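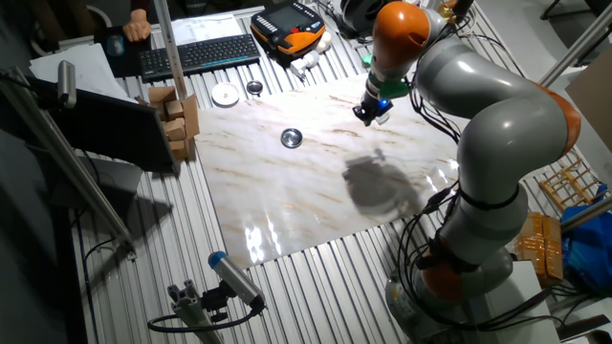 2 min read

Thread: arm on the sorting bench, who's had one put in

benchrat_377
Posted 2023-05-15

So Forncombe put one in for us, gray and orange arm, does the pick and place into the little metal cups. Used to be two of us per shift on that bench. Now it's one of us and the arm, and the one of us is mostly on the keyboard. Want to hear from other small shops. What happened to your people?

Skarnaron
Same deal here, we do small parts for Sonix. No layoffs but the job changed. I used to have good hands, now I have a teach pendant. Pay is the same btw

lintfree
my wrists quit hurting by August. thats my whole review

Skarnaron
Good for your wrists. Mine were fine. I was fast and I liked being fast

old_bélanger
The marble board under the dish, is that just what you had lying around? We got glare off ours and the sensor went nuts. Matte gray sheet fixed it.

benchrat_377
leftover board yeah. glare is on my list. Theres a sensor down front pointing right up at it so you may be on to something

tmk
Nobody's asking about rate. We did 209 trays a shift by hand, 100 the first week on the arm. Boss nearly sent it back. Took the evening crew teaching it better points to catch up, and they got zero credit for that

lintfree
100 is a bad setup not a bad arm

tmk
It was the setup they sold us, so

Skarnaron
^ this. the install guy leaves and then its your problem

benchrat_377
Our lead Smaranda Căpraru got the pendant training written in to the job description, so it counts at review time. Took her all winter. Ask for that before the thing is bolted down, not after.

old_bélanger
Disagree a little. Ours put it in the job description and then said everybody has to do it. Two guys hated it and transferred to packing.

lintfree
packing is next tho

old_bélanger
Probaly. Anyway try the matte sheet

benchrat_377
will do, ordering one tonight. Anybody know if the thickness matters or do I just reteach the height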